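Progress report on the Gisler pick-up arm, August
Prepared for Wayne Catterall, Nandutora small grants

Dear Wayne,

Thank you again for your patience with us over the summer. I know the last report was mostly about shipping delays, so I am happy to say that this one has a working arm in it!

As you'll remember, you awarded us 2000 dollars to build a helper that can tidy soft things off the floor for people who find bending hard. Reece Ashworth and I have moved most of the testing out of the Koltville workshop and into my living room, where the light changes all day long and the tile floor throws glare back at the camera. It is a much tougher place to work – and much closer to what we promised you. 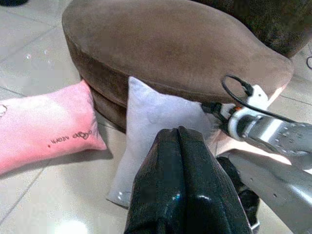

Pillows are still our main practice items. One lying flat is harder for the arm than one propped against the furniture, and Reece has spent many evenings on the angle at which the fingers come in. We changed to padded fingers in the spring and I would not go back. The wrist cable is my own worry at present. It loops out further than I like, and I want to try a shorter one before we do any long runs.

We have logged 400 practice grabs since the last report, 28 of them stopped by hand when the arm drifted off course. Reece has the full log if you would like to see it (be warned, his notes are very thorough).

Next month we hope to start on blankets, and to bring the arm to the Gratindale open house if the cable is sorted by then. We would love to have you there.

With warm thanks from us both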